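Is the robot open day at Surnari worth it with kids (and a skeptical spouse)?

Posted 08/12/2025 in Days Out & Visits

Gudrun Amundsen
We've just moved to Cludcombe and there's a flyer in our mailbox for the open day at Surnari, the automation place out past the feed store. It says "live demonstrations" and "refreshments," and in my experience one of those will be a letdown. I have 2 kids, one who wants to be an engineer and one who wants to be at home. My husband worked in a packing plant and says he's seen robots and they mostly stand behind a fence with a light on.

Has anyone been to the last one? I'd like to know whether you get close to anything, how long it takes, and whether you have to sit through a talk. Parking too, if anyone has opinions. I assume everyone has opinions on parking.

gomik_fan
yes its good. get there early. cookies run out

Jelle Hendriks
I went in January with my nephew, who is 10. Short version: go, but adjust your expectations downward until they're lying on the floor, and then you'll have a nice time.

There is a talk. It's in the front room and has a slide with the word "journey" on it. You can skip it by standing near the restrooms looking undecided, and then someone will wave you through to the demo hall with the next group. Our guide was a very patient man from Ackermann, the firm that does their tooling, and he answered the same question about robots taking over the world from every single group. His answer was that he would settle for them taking over one table.

The big arm is first. It's behind a fence with a light on, so your husband will feel right at home. It moves pallets. It's loud and my nephew loved it for exactly as long as it took to eat a cookie.

The part I'd go back for is at the far end, where they let you stand right up at the rail and watch the small gripper work on loose plastic parts. They have a screen showing the view from the robot's wrist, and that's where we spent most of the visit. You're looking down past two dark fingers at a few bright orange bits on a pale table, and suddenly a piece of plastic the shape of a scoop is the most suspenseful thing you've seen all week.

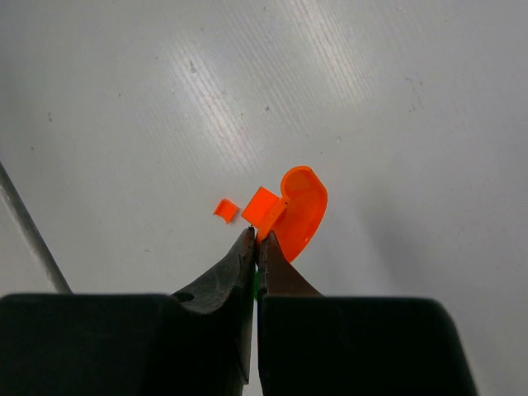 We watched it for about 600 seconds by my nephew's watch, and he was strict about it. Grown adults were whispering "left a bit" at a machine. A woman beside me clapped at one point and then pretended she hadn't. If your engineer child is the type to ask questions, this is the spot, as the people running it have time to talk and seem glad of the company. Ours asked why the fingers come to such narrow tips and got a proper answer, with a drawing on the back of a flyer. He still has the flyer.

The child who wants to be at home can sit in the Gomik corner, where there are building kits and beanbags. I sat there myself for a while — no regrets.

Parking is the gravel lot behind the building. The sign sends you to the front one, which is full of Surnari's own cars. Ignore the sign. And gomik_fan is right about the cookies.

Gudrun Amundsen
Thank you both, this is exactly what I needed. Husband has been told about the fence and the light and is now unbearable. We'll be the ones by the restrooms looking undecided.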